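The Small Shop Inside the Phone

Skavdale began as a word game for two people and became, after one winter of evening work, an app that costs less than a sandwich. In its first month it had 68 buyers. I am told by other makers of small apps that this is a good number.
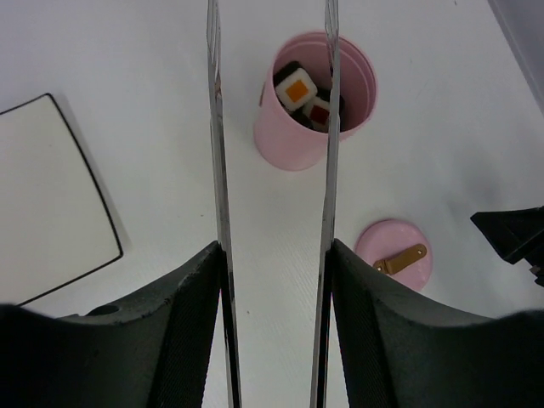
Prices are the hardest part of such a business. Anlow, the two-person studio behind Skavdale, tried the game for free with advertisements, and after this at a fixed price, and the fixed price won. The buyer is asked to pay before he knows if he will laugh or be bored. A pink cup you can judge from across a white table, but a game of words you must first carry home. So Anlow made the first 40 puzzles open to everybody, and put the other 800 behind one single payment.

The sales went up slowly. In March a newsletter called Prinow wrote three kind sentences about the game, and 550 copies were sold before the month was over. Then the line went flat again — as it always does.

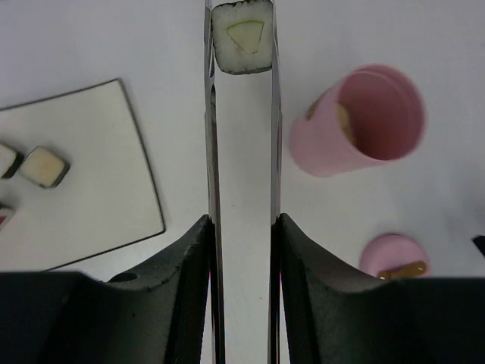 Can a studio live from one game like this?
Only if it has other work. Anlow pays its rent with accounting tools made for Güler, a maker of kitchen tiles, and the game pays for the coffee and the yearly developer fee.

What surprised me is how much care still goes into it. Each new version of the phone system breaks something small, a font or a sound, and a player writes a letter, and the letter is answered the same evening. The studio could remove the game from the store and save itself these hours. It has spoken about this more than once, and each time it fixed the font.
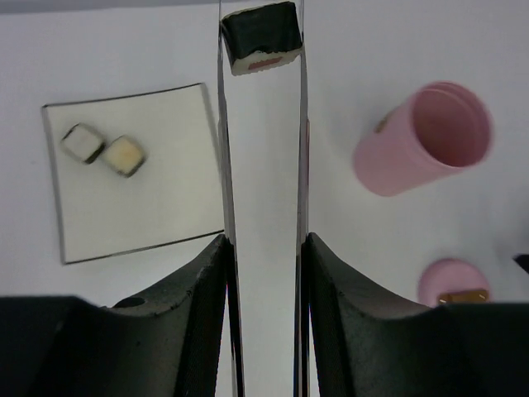 Dark grips over a white tabletop.

A second set of puzzles is planned for the autumn, at the same price.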